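Annual Condition Checklist: Rammed Earth and Adobe Walls
Site: Kerkberg storehouse, all outside walls

1. Wall base
Check for hollows, crumbling and salt stains up to knee height. OK on three sides. North side has fresh salt staining along the stone footing. Brush off and check again in August.

2. Drainage
Gravel strip must be clear of soil and leaves. Not OK. Strip is blocked by the Ornus gate and rain is splashing back onto the wall.

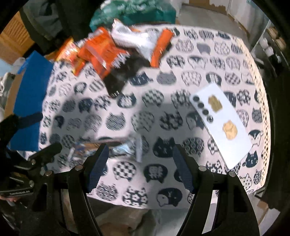

Marnon Earthen Buildings Group | Wall Inspection Team

3. Cracks
Record any crack wider than 2 mm. One found over the east door, running up from the lintel. Tell-tale fitted. Do not fill it until the next reading.

4. Render
Tap and listen for hollow areas. Loose patch beside the Balogun shed, 20 cm across. Cut back to sound material and patch with lime and clay mix. No cement.
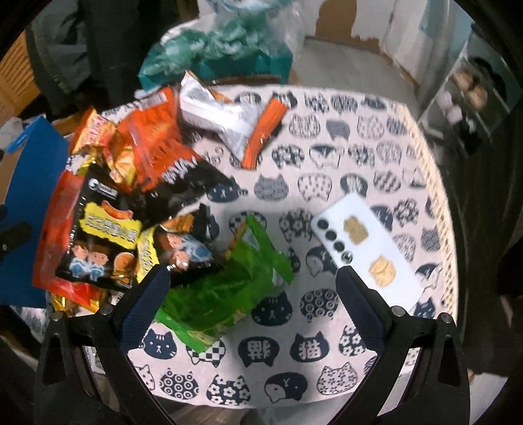
The old cement patch next to it should come off in the same visit, as it is holding moisture in the wall. Damp the surface lightly before the first coat and keep each coat under 10 mm.

5. Roof overhang and gutters
OK. One bracket loose on the west side, tightened during the visit.

6. Wall tops
Capping sound. Some moss, leave in place.

7. Spare blocks
1,265 adobe blocks in store, dry and off the floor. Cover is torn at one corner. Replace before the fall rain.

Result: pass with repairs. Items 2 and 4 to be done first. Keep this sheet with the crack readings.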